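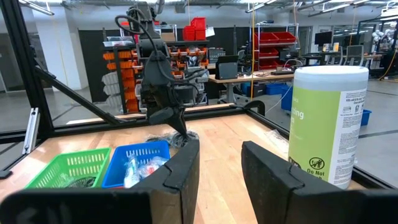
Notas para la charla «Dos cestas y una mesa», casa Szalai, Mindonitz

Saludar sin prisa. Agradecer que hayan venido desde Ostitz, que con la carretera como está tiene mérito.

Empezar preguntando quién ha dejado hoy la mesa de trabajo recogida. Esperar las risas, que siempre llegan. Contar lo mío: una tarde de junio me puse a buscar unas tijeras y acabé, no sé cómo, vaciando 14 cajones.

Primera idea, las cestas. Yo las prefiero de plástico con ranuras, y de colores distintos, una verde y otra azul por ejemplo, una al lado de la otra. Por las ranuras se adivina lo que hay dentro – un enredo oscuro, una botellita transparente – y ya no hay que volcarlo todo. Aquí me suelo alargar; mirar el reloj.

Segunda idea, los envoltorios. El trozo de plástico transparente suelto, la cosa oscura y arrugada al fondo de la mesa... Cada uno parece poca cosa y entre todos se comen el sitio. En el taller de Urunden llenamos una bolsa en 29 minutos, y eso que era una mesa pequeña (contarlo con cariño, que hay gente de allí en la sala).

Tercera idea, las toallitas desinfectantes. El bote, de pie y a mano, sobre la propia mesa. Si está en el armario, pues ya saben ustedes lo que pasa. Recordar que se lea la etiqueta, sobre todo los avisos de lo que no se debe hacer, y que se cierre bien la tapa.

Pausa para el agua. Preguntas. Si alguien saca el tema de las cajas con tapa, decir que lo vemos luego en el café, que si no no terminamos.

Las hojas de repaso están en la entrada, al lado de los abrigos.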